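Share this | 29 shares | 2 comments

Our afternoon at the Skillidik open day

It seems a long while ago now, but I promised in November that I would write up our trip to Skillidik, and a promise is a promise, even when it has sat in a drawer all winter. Quite a few of you came along on the coach (and were very good about the wait at the gate!), and plenty more have asked me since what it was like.

The hall was fuller than any of us expected. They told us at the desk that 285 visitors had signed in before lunch, and I can well believe it from the queue for tea. We began with the Cekari stand, which was all sorting and stacking, very quick and rather noisy, and then wandered over to the Idahosa talk, where a patient young engineer took questions on everything from batteries to bath time.

The part most of us still talk about, though, was Horkis. It is a robot with two arms and proper fingered hands, and it had been given a glass table to tidy, with drinks at the far end, a whole pineapple on a plate, a white tray and a crumpled paper bag. I do like a demonstration with ordinary things in it, the sort you would find in your own front room after company. We stood there far longer than we meant to, and I missed my scone.
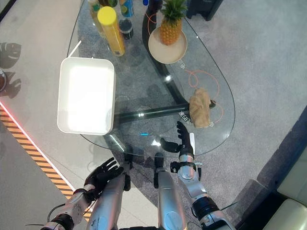 If you would like to come on the next outing, do put your name on the list by the door, and bring a cushion for the coach, as the seats are no softer than they were.

We use cookies to improve your visit. Accept | Manage settings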